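Do you reset the sim scene between every attempt?

grekpie
We've got 179 kitchen episodes and I've been doing a full reset each time. My mate says every 4 is plenty. Is there a house rule most people follow? I'd love my evenings back!

martinelli_fan
Every time, no exceptions. The Lurkley checklist says the same – clutter drifts, and then your success rate means nothing.

ollirix2
Disagree. If the clutter drifts a bit, good, kitchens are like that. I log the seed and the object poses and only reset when something's on the floor.

martinelli_fan
Fine for training, but I wouldn't report a score off it. And what counts as a try? I say it starts once the gripper's over the object, even if the fingers never close.

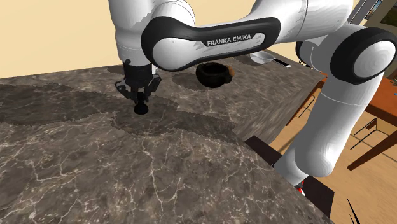

Fingers open either side of the black piece, mug and white dish further back on the marble.

grekpie
Ooh, so a pose like that would already count for you? I've been starting at contact (oops). Might have to rescore almost 75 of mine.

ollirix2
Just write down which one you used and stick to it.

Comments (2)
tinpot: We start at contact too, and reset every time.
wobblybase: Could someone pin the Lurkley checklist please?

Contact us | © Grekside Forum | Back to top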